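Scorers assigned to the Lumia Basketball League record each game on the Cluten score sheet. The procedure below applies to all regular-season games and replaces the instructions issued last October. New scorers should read it in full before their first assignment.

## Before the game

1. Arrive at the scorer's table before warm-ups begin and introduce yourself to the referee.
2. Obtain the roster from each head coach. Copy names and jersey numbers in ascending order.
3. Ask each coach to mark the five starters and to sign the roster.
4. Confirm with the timer which team is listed as home. The home team is always entered on the upper half of the sheet.

Use black ink for the first and third quarters and red ink for the second and fourth. Overtime is recorded in black.
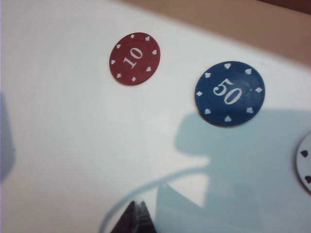

Jersey numbers must be written exactly as they appear on the uniform. A player wearing 0 and a player wearing 00 are separate entries and may appear on the same roster. Write two-digit numbers with both digits upright and clearly joined to the same box; a 10 should be as easy to read as the white one on the red chip, whichever way the sheet happens to be turned. If a player changes jerseys during the game, notify the referee and note the new number beside the old one.

## Recording the running score

Enter each basket as soon as the referee signals it.

- **Free throw:** fill in the circle next to the new total.
- **Two-point basket:** draw a single diagonal line through the new total.
- **Three-point basket:** draw the same line and circle the player's number.

At the end of each quarter, draw a heavy line under the last total for each team and compare it with the scoreboard. If the two do not agree, inform the referee before play resumes. Do not correct the sheet from the scoreboard.

## Fouls and time-outs

Mark personal fouls with P, technical fouls with T and unsportsmanlike fouls with U. Announce a player's fifth foul to the referee immediately. Each team is allowed 2 time-outs in the first half, and unused time-outs do not carry over.

## After the game

Total the individual points for each team and check them against the final running score. The referee signs last, and no entry may be changed after that signature.

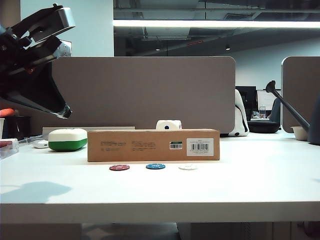 *Cardboard box and white die on a white tabletop.*

Completed sheets are sent to Dong-geon Song at the Arkolon office. Protests concerning the score are addressed to Garnet Hawthorne and must include a copy of the signed sheet.

Revised 2021-06-11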